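The Fruit Bowl Cure

Every few years somebody discovers that people would eat better if the good food were easier to reach. The idea gets a book, then a talk, then a line of kitchenware, and by the time it lands in my mailbox it has a price tag. This spring's version came from a company called Mokow, which sells a counter-top fruit stand and a booklet to go with it. The booklet is 248 pages long. I read it at my kitchen table over two evenings, eating crackers.

The claim is simple enough. We are lazy, says Mokow, and we eat what we see. Put the cookies on a high shelf and the fruit at eye level and the rest takes care of itself. The word "effortless" is on the cover and again on the back, and the stand costs more than a month of fruit at my house.

I have some sympathy for the basic notion. I do eat what's in front of me, crackers being the proof. But there is a long distance between "I ate the thing that was there" and "my kitchen has been redesigned and so have I," and the people selling the second idea tend to hurry you past the gap.

What the booklet leaves out

Start with the numbers. The booklet leans on a survey of 1518 households, run by the company and answered by people who had already bought the stand. They were asked whether they felt they were eating more fruit. Most said yes. I would say yes too, if I had just spent that kind of money on a place to put a banana.

Feeling is doing a lot of work in that question. The survey didn't look at grocery receipts, or at what went into the trash, or at what the same families were doing a year later. A food diary kept for one week would have told us more, even allowing for how badly people lie in food diaries. I kept one for a doctor once and left out an entire birthday party.

Then there is the matter of who has fruit to put out. Mokow writes as though every kitchen holds a steady supply of ripe peaches waiting for a better spot. In Cilham, where I live, the nearest full grocery store is a bus ride from half the town, and the corner store sells apples one at a time for more than a bag of chips. You can put that apple on a pedestal if you like. The chips will still fill up more children.

There's a section on rentals, and I turned to it with hope. It suggests removing cabinet doors.

I did try the method. It seemed only fair. The stand itself I sent back after two days, partly because it took up the only part of the counter where I can roll out dough, and I used a plate from the cupboard instead. Mixed fruit, as instructed, with small things beside large ones so the eye "travels." My eye traveled fine. For the first few days I ate a mandarin every time I walked by, and felt smug about it.

By the second week I had stopped noticing the plate. That's the trouble with putting anything in plain sight: it goes the way of the smoke detector and the framed print in the hall. I went around it to get to the bread. The apples held up, as apples do. I threw out a pear I can't remember ever having seen.
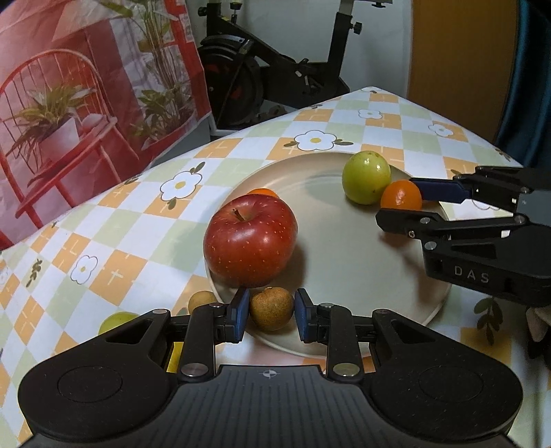

The seeing theory and its rivals

Mokow isn't alone. A rival outfit, Mekano, takes the opposite line and tells you to hide everything, on the grounds that a bare counter leads to a calm mind and a calm mind doesn't snack. Its drawers are deep and handsome, and they close with a little sigh. Both companies say their customers are delighted. Both may be right, and that ought to bother anyone who thinks either one has found a law of human nature.

My guess is that the first month of any new arrangement works. You've paid attention to what you eat, which you weren't doing before, and attention is most of the medicine. You could get the same result by taping a note to the fridge, or moving the table, or having your mother-in-law stay.

What I'd like to know is what happens in the sixth month, and that's the one thing I couldn't get out of anybody. I wrote to Mokow on two occasions. The first reply thanked me for being part of the family. The second offered me a discount on a larger stand.

The Rosenthal diner, where I eat lunch more often than I should, has had a bowl of oranges by the register for as long as I've been going. I have never seen a person take one. The pie is behind glass, on a lower shelf, and you have to ask for it. There's usually none left by two.

The booklet would call that a design problem. It would raise the oranges, lower the lights on the pie, maybe add a mirror. I think people go to the diner because they want pie.

I still keep fruit on the table. The kids pick it over after school when there is nothing else in the house, and I've started buying fewer pears. The booklet is holding up one end of a shelf in the basement, well below eye level.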